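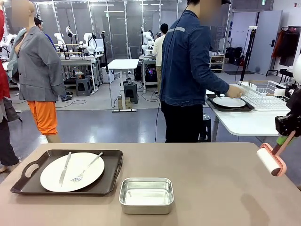

Home Notebook Materials Suppliers Search

Workshop notebook: hide glue, continued

2019-05-14

Print this entry | E-mail this entry

Opened the glue fridge to find that February's jar has grown a fur collar. It was labeled "good, keep" in my handwriting. Discarded, jar included.

Fresh batch mixed last night from the Pranton granules, soaked cold until they went to jelly, and warmed in the double boiler this morning. The color is paler than the old Sabbagh stock and it smells less of horse. I miss the horse a little. It runs off the brush in a string without breaking, then goes to drops as it cools, and that's where I like it for chair joints. For veneer I would want it thinner, but there is no veneer on the bench until the Lamadmont cabinet comes back from its owner, who took it home to "see how it looked with the doors off." It looked like a cabinet with the doors off.

Main business today was the joint tests. The question, as left on the last page: does warming the wood make enough difference to be worth the fuss, or have we all been holding tenons over a heat lamp out of piety?

Stock is beech offcuts, all from one board so that I can't blame the tree afterward. Mortises cut on the machine, tenons fitted by hand to a push fit with thumb pressure. Three joints glued with the wood at room temperature, and three with both parts warmed under the lamp until they felt like a mug you could still hold. Same glue, same brush, same person dropping the same clamp on the same foot. Letters on the end grain in pencil: C for cold, W for warm. Do not use chalk again. We know how that went.

Notes during glue-up:

Cold joints. Glue started to gel on the cheeks before the tenon was home. The first C went together with a noise like a boot coming out of mud and stopped a hair short of the shoulder. Clamped it down, but I didn't enjoy it. The next one I rushed, and it seated. The last I rushed more, and it seated with glue up my sleeve.

Warm joints. All went home with hand pressure and a nice even bead at the shoulder. Plenty of time to check for square, which I then used to find that one wasn't. Corrected it. Could not have done that with a cold one short of a mallet and some language.

They are staying in the clamps overnight and won't be touched until the day after tomorrow. I have written DO NOT TEST on a card and propped it against them, facing my own stool.

Anel Mahlangu stopped at the bench and asked why I didn't simply size the end grain first and stop worrying. Fair point. Sizing would slow the glue soaking away at the shoulders, but it doesn't do anything about gelling, and gelling is what bit me on the cold ones. Anel thinks a splash of urea in the pot would buy the same open time as the lamp and keep both hands free. I think urea makes the dried film a bit soft in a damp room. We have had this conversation before and both of us brought the same notes. Agreed to run a set with urea next, Anel mixing, me clamping, so there will be blame for everyone.

Old glue removal, Braltomwood armchair. The back legs are out. The front rail isn't, and seems to have been put in by somebody who had been hurt by a loose chair as a child. Under the hide glue there is a later layer of something yellow and plastic that laughs at hot water. Tried:

— Damp rag and steam. Softened the original glue very politely and left the yellow stuff exactly as found.

— Vinegar on a cotton strip, wrapped and left through lunch. Edges lifted a bit. The bench now smells like a salad.

— Scraping. Works, takes wood with it if you stop paying attention, and it is impossible to pay attention to for long.

Will go on with vinegar and patience. I looked at the 80 grit for a while and put it back in the drawer. Sanding a tenon that somebody fitted properly is how you end up making a new tenon, and I have enough hobbies.

One more thing on that chair: the seat rail has an old repair on the inside face, a patch let in with the grain running the wrong way. It has held up fine. I have a good deal to say about patches let in with the grain running the wrong way, and this one is not helping my case. Leaving it alone. Drew it in the margin of the paper book.

Glue pot housekeeping, for whoever has the bench next:

The water in the outer pot was down to a puddle again. It needs topping up at every coffee, yours or the pot's. If the glue skins over, lift the skin off and throw it out, don't stir it back in. Stirred-in skin comes out later as a lump in the one joint that matters. Brush goes back in the jar of warm water, bristles down but not resting on them. I have bent one good brush this year through resting and would prefer to be the only one who has.

Thermostat on the boiler still reads high compared with the glass thermometer. I trust the glass one, mainly on grounds of age. Masking tape on the dial marks the setting that really gives working heat. Please stop removing the tape because it looks untidy. It is the most accurate instrument we own.

Ordered: more Pranton granules, a roll of cotton strip, pencils. Did not order the clamps I had open in the other window. Six of the old sash clamps need their screws cleaned and greased before anyone is allowed to say we're short of clamps, and that includes me, and I was saying it all morning.

To do:

Pull test on the C and W joints, same lever and same spot on the vise as the last set. Write down how each one fails. If the beech breaks before the glue in all of them, I have learned that beech breaks.
Urea batch with Anel.
Ring the Lamadmont owner about the doors. They are leaning behind the bandsaw and I have now said good morning to them.
Find the small shoulder plane. It was here before I tidied.

Clamps checked at close. One W joint has a glue run down the outside that I missed, still rubbery, so I peeled it off with a thumbnail in a single piece. Best result of the day.

Print this entry | E-mail this entry

Contact the workshop | Copyright, all notebook pages | Back to top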